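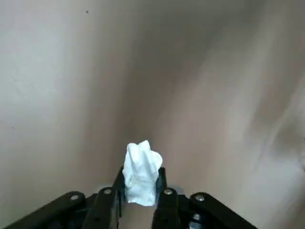
If you had told me a year ago that I'd spend the best part of June in a borrowed wetsuit, floating face down over a bed of seagrass and grinning so hard my mask leaked, I would have laughed at you over my tea. I came to diving late, and I came to it nervously, and most of what I know I learned in a heated pool with a lane rope down the middle. But a friend from that pool kept talking about the open weekend at Drenier, a little dive centre on the Brudholm side of the bay, and after enough of her talking I gave in and booked.

Drenier opens its doors once a year so people can see the place before they commit to a course or a trip. You can tour the compressor shed, try gear in the shallows, go out on the boat if the wind allows, and eat a great many sausages in bread. It's a low-key sort of event. The sign on the highway is small and I drove past it twice, which added a good quarter of an hour and a conversation with a man selling firewood (lovely fellow, no idea where the dive centre was, very keen for me to take some firewood).

Once you do find the turn, it's 13 kilometres of gravel down to the water. Take it slowly, especially if you've got tanks rolling about in the back. There's a paddock set aside for parking and then a short walk down through tea-tree to the sheds, and the first you see of the bay is a wedge of green between the roofs. I stood there longer than I needed to.

Our guide for the morning was Mpho Khumalo, who runs the training side of things and has the calmest speaking voice I have ever heard on a person. She started us in the compressor shed, and I'll confess I was expecting to nod politely through it. I've breathed out of plenty of tanks and never given much thought to how the air got in there. Well, it's noisy, it's warm, and there's a good deal more filtering involved than I'd imagined! Mpho showed us where the intake sits, well up and away from the car park so nobody's exhaust ends up in your lungs at depth, and then opened the log where every single fill is written down by hand. They'd done 1,372 fills since the last big service. A gentleman at the back asked why they didn't keep it on a computer and she said they did that too, but the computer had never once survived a summer in that shed.

Next was the gear room, with its rows of wetsuits and that particular smell of neoprene and disinfectant that I've grown oddly fond of. I was fitted with a 5 mm suit, which took two people and some undignified hopping, and a hood I could hardly hear through. If you run cold, ask for the thicker vest to go underneath. I didn't, and I wished I had by the end.

The try-dive itself is off a gentle ramp on the sheltered side of the point. You wade in to your waist, do your checks with your buddy, and then kneel on the sand and get used to the sound of yourself. I'd been dreading the kneeling part – visibility is one thing in a pool and quite another in a bay after rain – but the water had cleared nicely overnight and I could see well past my own fins. From there it's a slow swim along the edge of the seagrass. We met a stingray having a rest, a great cloud of little silver fish that parted around us and closed up again behind, and a cuttlefish. Oh, the cuttlefish! It hung there at arm's length going from brown to cream to a sort of rippling stripe, looking us over, and I forgot entirely that I was meant to be practising my buoyancy and drifted gently into my buddy. She was very gracious about it.

Lunch was up on the grass, with a urn of soup that did wonders for my fingers, and after that came the boat. She's called Woken, she's broad and comfortable and rather slow, and she takes people out to the reef off the heads. The deck layout is sensible, with tanks racked down the middle and benches facing out, and there's a proper ladder at the stern that you can climb with your fins off and your dignity more or less in place. The certified divers went down in two groups. Those of us still working on it snorkelled above, which I was a bit glum about until a pair of fur seals came across to see what we were up to. One of them swam right beneath me upside down. I've no idea what it made of the hood.

The reef has been surveyed by the club at Drenier for years now, and on the way home one of the crew passed around the folder of sightings. There were 572 entries, many with little pencil drawings beside them, and some of the drawings are very good. I was charmed by it. You're welcome to add to it after any dive, and you don't need to know the Latin.

We got back at half past four with the light going golden, and rinsed everything in the big tubs behind the sheds. Dinner was in the township at a Vietnamese place called Đào, five minutes up the road, where they're evidently used to people turning up with wet hair. Have the fish in the clay pot, and book ahead, as half the open weekend had the same idea and we ended up on stools by the window.

A few practical things for anyone thinking of going. There's no phone reception past the second cattle grid, so download your map beforehand. Toilets and a hot shower are next to the gear room, and the shower takes coins. Bring a woollen hat and a thermos for the boat, and something for seasickness if you need it – the run out to the heads is flat enough, but Woken does roll a bit at anchor. Kids are welcome on the tour and in the shallows with an adult. Prescription masks can be borrowed if you ring ahead with your script.

I've put my name down for the full course in spring, and I've bought my own vest.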